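The Slow Science of a Dry Basket

Willow loses weight faster than most people expect. A bundle cut in the dormant season is close to half water, and the rods at the outside of the stack give it up first. By the time the bundle reaches a workshop, two rods from the same plant can bend differently.

Muthoni Makokha has spent much of her working life on that difference. Her workshop in Bellness keeps a ledger of 2836 bundles, each entered with its cutting date, soaking time and the moisture reading at the moment weaving began. The entries cover 27 seasons. The early ones are in pencil.

The central problem is shrinkage. A rod swells when soaked, mostly across its width and hardly at all along its length. Woven wet, it packs tightly against its neighbors. As it dries it narrows, and gaps open between the rows. A basket that left the bench firm can be loose by the end of August.

The usual remedy is to soak, then let the rods rest under a damp cloth until the surface water is gone. This step, called mellowing, evens out the moisture between bark and core. Makokha mellows overnight for thin rods and longer for border stock. She then packs each row down with a flat iron and packs it again the next morning.

"The second packing is where you find out what you did wrong," she says.

Charoen Nuchit, who runs the drying rooms at Sesby, takes a different view. He thinks most loose baskets are the fault of storage. His rooms hold stock at a steady humidity, and he rejects any bundle that has been stacked against an outside wall. Growers have complained about the rule — it costs them space — but he has kept it for four years.

Low, open forms are more forgiving than tall ones. The sides carry less load and the rim does most of the work of holding the shape.
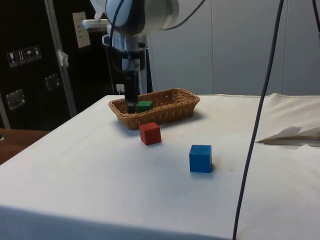 A low-sided wicker basket with a flat rim, on a cloth-covered table.

Rims fail for their own reasons. Border rods are bent more sharply than any others, and the outer fibers stretch at each turn. If the rod is too dry they split, and the crack may stay hidden until the basket is lifted full. Makokha discards a border rod at the first sound of cracking. Nuchit would rather rewet it and wait.

Both agree on care at home. Keep baskets off radiators and out of direct sun, and wipe them with a damp cloth when the air is dry.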